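Okay, long thread tonight on house rules for robot arms in a kitchen, with thanks to Torben Sauerland, who sat with me over a pot of tea and made me write them down properly. (1/10)

Rule one is my favorite and the one people argue with. Leave the counter messy! If you tidy everything up before a run you learn how your arm behaves in a kitchen that doesn't exist. Mugs stay, jars stay, the toaster stays right where breakfast happens. (2/10) 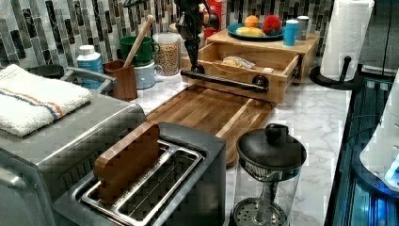
Rule two: say out loud what you're about to do. "Drawer." "Arm moving." We felt silly for a week and then it was just how we talked. Torben says they did the same at Magnusson, only louder. (3/10)

Rule three, cables. Check them before every session, along the whole length, and swing the arm slowly through its full reach while you watch for a snag. I skipped it once in February and lost an afternoon. (4/10)

Rule four: one person has a hand near the stop button and has no other job. No phone, no notes, no helping with the bread, sorry. (5/10)

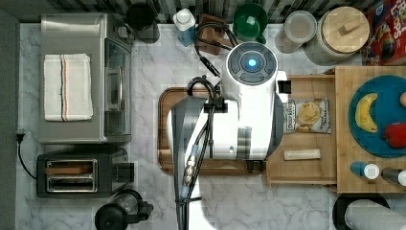
Trulton Bench Notes, no. 94, p. 4

Rule five is about drawers. Anything that opens gets tried by hand first, all the way out and all the way back. If it sticks for you it'll stick for the gripper, and the gripper won't stop to wonder why. (6/10)

Rule six: write down the boring runs too. Our log has over 572 entries now and the dull ones are what I go back to most. (7/10)

I'm sure I've forgotten something, so if your lab does it differently please tell me, I love hearing these. Folks at Fundedcombe, I'm looking at you! (8/10)

Contact | © 2019 Trulton | Back to top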